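Grider Disassembly Episodes: Data Card and Tooling Notes

Release 2, October

Summary

Grider is a collection of recorded manipulation episodes on desktop computers, together with the software used to record, check, segment and replay them. It was prepared by the Nanen laboratory to support work on perception and planning for the disassembly of used electronics. The collection holds 584 episodes. Each one covers a single attempt at a single task, such as releasing a drive carrier, unplugging a data cable or lifting a memory module from its slot.

This document describes what the release contains, how the data were produced, how the accompanying tools are meant to be used, and where their limits lie. It replaces the shorter notes distributed with the first release.

Contents of the release

The release is divided into four directories.

episodes/ holds the recordings, one folder per episode. A folder contains the camera streams, the joint and gripper states of both arms, the commanded targets, and a metadata file in JSON.

annotations/ holds segment boundaries, task labels and outcome labels. Annotations are kept apart from the recordings so that corrected labels can be issued without changing the recordings themselves.

cutden/ holds the source code for the segmentation and validation tools.

backlund/ holds the planner configuration files and the replay client. The planner itself is distributed separately under its own license.

Hardware assumptions

The tools assume a two-arm workcell with a parallel or linkage gripper on each arm and at least one fixed camera with a view of the work area. They make no assumption about the make of the arms. Joint names, limits and the transform between the two bases are read from a single file, cell.yaml, which must be edited before anything else is run. The validation step will refuse to start if the base transform is still set to the identity.

The computer under work is placed on its side with the panel off, so that both arms approach from above. Planning in this arrangement is largely a problem of clearance. The walls of the chassis, the drive bay and any shroud or cage limit the angles at which a gripper can reach a part, and loose cables add obstacles whose shape changes from one attempt to the next.

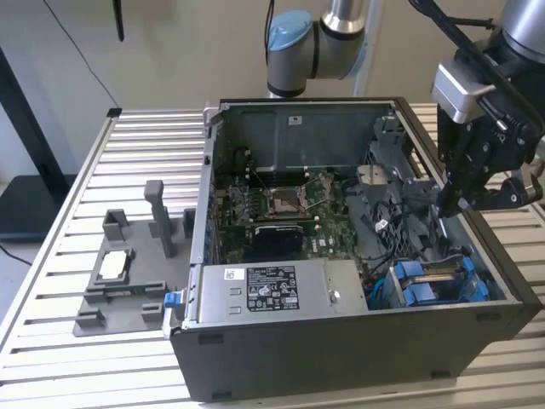
For this reason Backlund treats the interior as two separate collision layers. The rigid layer is built once per computer from a depth scan and includes the chassis walls, the power supply, the motherboard and the drive bay. The soft layer is rebuilt before every approach and contains whatever the perception module has labeled as cable. Contact with the rigid layer is forbidden at all times. Contact with the soft layer is permitted below a force limit that the user sets for each task, and every such contact is written to the episode log.

Users who plan with a single merged layer should expect a large share of requests to fail near the drive bay. We do not recommend it.

Recording procedure

Episodes were recorded by teleoperation. The operator drove both arms through the same control interface that the planner uses, so the commanded targets in the recordings can be compared directly with planner output. State messages were logged at 200 Hz. Camera images were logged at their native rate and matched to the nearest state message during conversion — no interpolation is applied to images or to gripper states.

An episode ends when the operator presses the stop key, when a joint torque limit is reached, or when 900 seconds have passed. Episodes that ended on a torque limit have been kept and are marked "limit" in the outcome field.

Segmentation with Cutden

Cutden divides each episode into approach, contact, extraction and retreat. It proposes boundaries from gripper opening, wrist force and end effector speed. A proposal is then accepted or moved by an annotator. Both the proposed and the final boundary are stored, which allows users to measure how far the automatic method can be trusted on their own tasks.

To process one episode:

cutden segment --episode episodes/0042 --config cell.yaml

To check an entire directory without writing any output:

cutden validate --root episodes --dry-run

The validator reports missing frames, clock drift between the two arms, and any gap in the state log longer than 500 milliseconds. Episodes with such gaps should be left out of training for control policies. They remain usable for object detection.

Replay

The replay client sends recorded targets to a live cell or to a simulator. Replay on a live cell requires the --confirm flag and a speed factor no higher than 0.5. The client compares the current start pose with the recorded one and stops if any joint differs by more than the tolerance in cell.yaml. Replay does not use perception. It will move through a cable, or through a chassis that has been shifted on the bench, without any warning beyond the force limit.

Known limitations

Tower cases dominate the collection, and small form factor machines appear only in a handful of episodes. Models trained on Grider alone should be tested with care before use on other enclosures.

Cable labels are the weakest part of the annotations. Thin wires lying flat against a motherboard are often missed, and bundles are labeled as one object even where the individual cables could be told apart. Revised labels are planned.

Reflections from bare metal surfaces produce holes in the depth data. The rigid layer builder fills small holes from neighboring points and leaves larger ones open. An open hole is treated as occupied space.

The outcome label records only whether the part left its seat. It says nothing about whether the part was damaged, and no electrical testing was carried out after removal.

Changes from the first release

The two-layer collision model is new. Outcome labels have been moved out of the metadata file and into annotations/. The unit for gripper opening is now meters throughout; the first release used millimeters for the left arm. Scripts written against the earlier format will need to be changed, and a conversion script is provided in cutden/legacy.

Responsibility and contact

Torunn Viklund is responsible for the recordings and annotations. Sølve Viklund maintains Cutden and the Backlund configuration files. Errors in labels should be reported with the episode number, the segment name and the release number. Reports concerning the planner should also include cell.yaml and the full log of the failed request.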